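Workshop notebook, small engine and pump bench
Pleldale station

January 19, 2019

Portable pump back on the bench this morning. It is the Brandes, the one that rides in the rear left compartment of the tanker. Complaint from the last drill was slow to prime and would not hold a draft once it did. Pulled it off the truck before coffee and drained it into the floor sink. The water came out with a fair amount of grit in it, which fits with where we were drafting, the shallow end of the mill pond.

Started with the dry vacuum test. Capped the suction side, closed the discharge, ran the hand primer until the gauge stopped climbing, then shut the primer valve and watched. Needle fell right away, too fast to bother timing. Did it again with fresh grease on the suction cap gasket and got the same thing. So the cap is fine and the leak is in the pump or the primer line.

Went around the joints with shaving cream. It pulls in where air is going past and leaves a little dimple. Dimple at the discharge valve stem, and a smaller one at the elbow where the primer line comes off the volute. Nothing at the volute cover or the drain cock. Could not get cream onto the shaft seal with the guard in place, so that one stayed an open question until I had it apart.

Valve stem first. The packing nut was finger loose. Took it off and the packing under it was flattened and hard on one side. Cut new packing from the roll in the second drawer, 2 turns, set it with the blunt pick, and ran the nut down until the handle had a slight drag. Elbow next. The threads had old white tape on them and somebody had put more tape over the old. Wire brushed both sides clean, used paste only, and tightened it to point the same direction as before so the line doesn't rub on the frame.

Second vacuum test was better, still not passing. The needle held for a bit and then started to slide. That left the shaft seal.

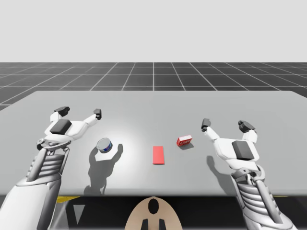
Can the pump stay in service with a worn shaft seal if it will still prime?

It shouldn't. A pump that loses vacuum slowly on the bench will lose it faster on a long suction lift, and the first sign on a fire is the hose line going soft with someone on the nozzle. Tag it and use the spare until the seal is changed.

Took the volute cover off. The bolts came out without a fight except the bottom one, which needed penetrating oil and a wait. Impeller is worn on the leading edges but not chipped, and it turns without touching. Seal face had a groove in it you could catch a fingernail on. Grit again, I would say. The spring behind it was sound. No spare seal in the cabinet. The box marked for it had the gasket in it and nothing else, so either we used the last one and did not write it down or it was never in there. Checked back through this book and found no entry.

Ordered two seals from Undeo by phone, one to fit and one for the box, plus a cover gasket. They have them on the shelf. Wrote the part number inside the lid of the box this time.

Pump is tagged out and sitting on the lower shelf, cover on with 4 bolts in by hand to keep the dust out. Do not run it. The Drillier pump has gone onto the tanker in its place. It is heavier and needs two people to lift it down, and the suction thread is the older one, so the adapter has to ride with it. Adapter is tied to the carrying handle with cord. Leave it tied. Ran the Drillier from the test tank before it went on the truck, started on the third pull, primed well, no drips at the couplings.

Suction hose. While the Brandes was off I went over both lengths that go with it. One has a soft spot near the male end where the lining feels loose. Put it on the vacuum with the clear end cap and shined a flashlight down it. The lining lifts when the gauge gets up there. That hose is done for drafting. Cut the coupling off and saved it, marked the rest for use as a drain hose on the wash pad. Other length is good.

Strainer had a bent bar and a gap big enough for gravel. Straightened it in the vise. It would be worth carrying the floating strainer whenever we go to the mill pond, since the bottom is all silt on that side. There is room for it on top of the hose bed if the salvage covers are folded the narrow way.

Fuel. Dumped what was in the Brandes tank, it smelled stale. The can on the shelf is over 5 months old by the tape on it, so that went in the waste drum as well. Mixed nothing, both pumps take straight gas. New can is dated.

Left to do:
Fit seal and gasket when the Undeo box comes
Repeat vacuum test dry, then draft from the test tank with the good length of suction
Replace the bad suction length, get a price before the April drill
New spark plug for the Brandes, the old one is usable but the gap has opened up
Write up the pump swap on the tanker check sheet (done, see clipboard)

The big vacuum gauge reads a little high against the small one. Used the small one for everything above. The big one needs to go out for calibration or get thrown away. Bench drain is slow again too, pulled a wad of teflon tape out of the trap and it still backs up.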